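# The Curved Desks at Ornora

Ornora completed the refurbishment of its Harine office in August. The gallery presents the workstation area on the upper level, where curved white desks have replaced the straight benches that served the staff for many years. The desks were supplied by Kuipers and selected after a trial lasting 30 days.

**Screens and cables**

Each position was planned for more than one screen, with a keyboard of the occupant's choice. Cables remain the most frequent subject of comments from staff.

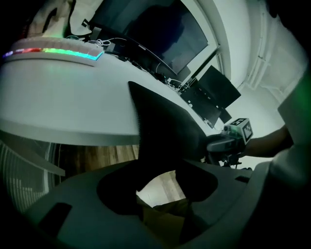

A set of under-desk trays has been ordered and will be fitted in November. Until then, occupants are asked to keep leads clear of the front edge and to report any damaged plug to the facilities desk – extension 248.

**Floor and partitions**

The brown plank floor was chosen to soften a room with a great deal of white in it. Ribbed frosted glass separates the desks from the adjoining area while allowing daylight to pass through.

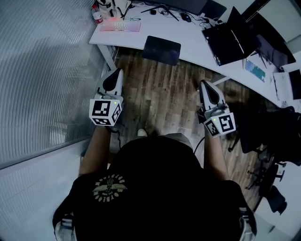
The planks are to be swept daily and cleaned with a damp cloth only. Chairs with hard casters should not be brought up from the Diltalell wing, as they mark the finish.

**Seated work**

Depth was the main consideration in choosing the desk shape. Staff had asked for a surface that could be reached comfortably from one seated position, with clear space for the legs underneath. The outward curve of the white top runs well to either side of the sitter, and a closed laptop or tablet takes up only a small part of it.

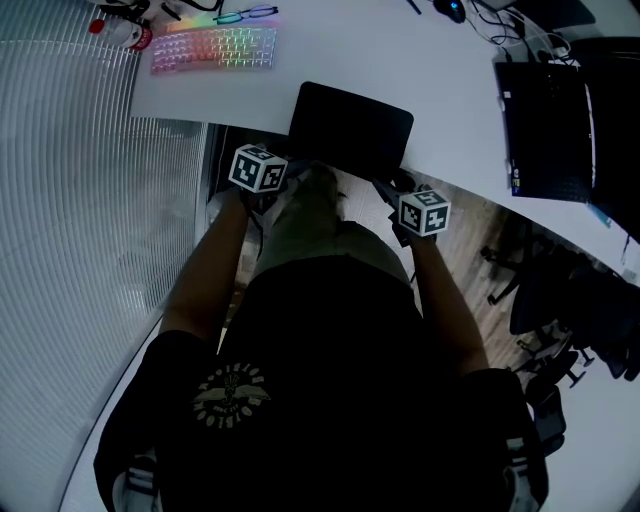 Posture guidance for the new desks is available from the facilities desk. The chair should be set first, with both feet supported. A black device lying directly in front of the sitter, just beyond the lap, shows the placement recommended for items in regular use. Papers and reference files belong farther out along the curve.

Page last revised 18 Aug 2021.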